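3 min read
14 comments · 320 shares

Perception and planning engineer, Fisorent, Sultotari

We're a small team of three looking for a fourth, and we'd love it to be somebody who enjoys the fiddly middle ground between what a robot sees and what it decides to do next. Filow, our grasp planner, has been tried on 2,224 simulated kitchen tasks so far, and a good part of your first months would go on the ones where grey handles sit against grey fronts and the depth estimate starts to wander.

You'll need solid C++ or Python, some experience of motion planning, and patience with other people's code (ours included, I'm afraid!). A degree is welcome but we really don't mind if you came to this by another road. We can help with moving costs, and the start date is June or whenever suits you.

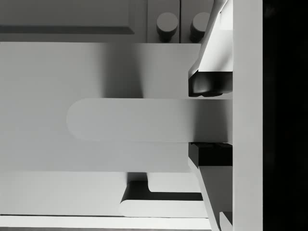
Bălan

The wrist view in our simulator, with one finger above the bar and the other below it. If you find yourself wondering how the planner should close from there, do send us a CV and a few friendly lines about something you've built.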